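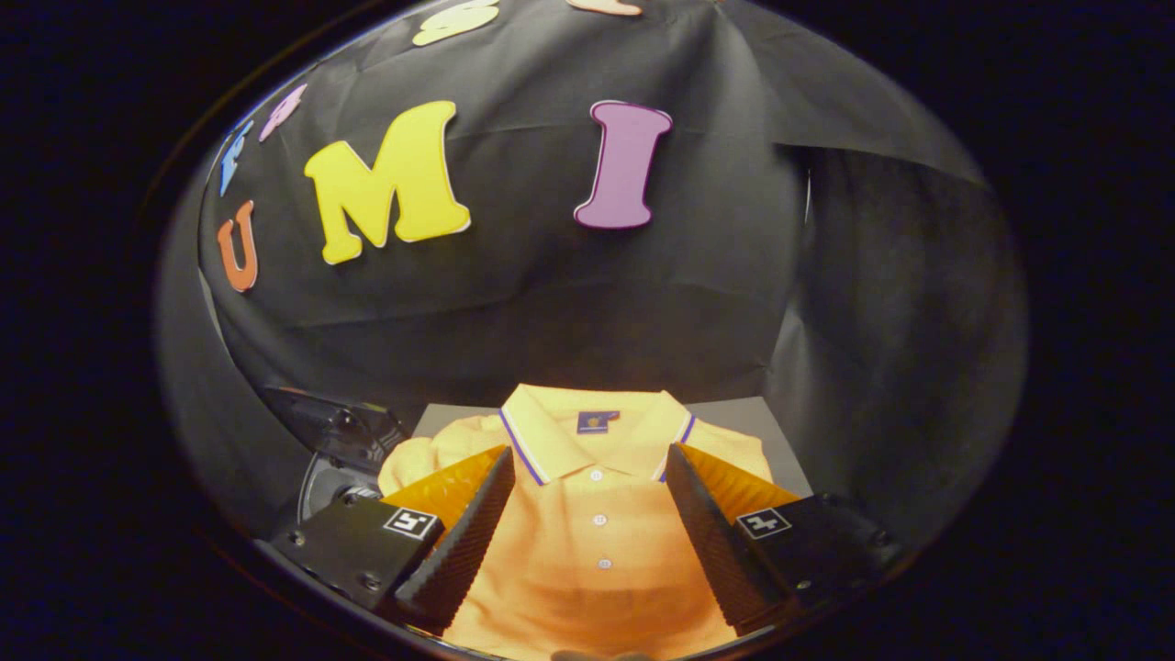
The Olton office wants to know why we are still on the ridged fingers when the smooth Zenik pair scored better on the boxed goods, and asks that the shirt runs be repeated before anyone orders more. Fair point. Notes from the repeat follow.

12 Dec 2021

Hand-held gripper, fisheye lens, lens height unchanged. Item: orange polo shirt, flat on the grey table, collar folded down. Black backdrop with the foam letters left up from the previous set. Tags on both finger mounts.

Fingers A: black, ridged inner face, translucent orange pads behind.
Fingers B: Zenik, smooth face, no pads.

Task is a pinch at the placket, lift clear of the table, hold for 5 s, put down. Shirt laid flat again between tries.

A held in 95 per cent of tries. The misses were all shallow approaches where the tips closed above the cloth. B was clearly worse on the lift and tended to let the cloth creep out during the hold. I have not put a figure on B yet – two of the log files overlap and need sorting first.

Buttons are a nuisance with A. If a ridge lands on one, the fingers stop early and the width reading comes out too large. The Claeys controller then reports a good grip on what is only a button. Raised the closing force one step and it went away, but the marks left on the cloth were deeper. Put it back.

Tag tracking: 3742 images in the log, 960 of them with one tag lost. Nearly all of those are at full opening, where the tags sit far out in the lens and the curve squashes them. Same as October. Cavia's newer lens profile made no difference that I could measure.

Width from the tags agrees with the calipers near closed and drifts when wide open. Good enough for cloth, doubtful for boxes.

To do:
– sort the B logs, send Olton both sets together
– try tags moved inwards on the mounts
– A again on a shirt with no buttons
– check left mount screws, slight play when twisted by hand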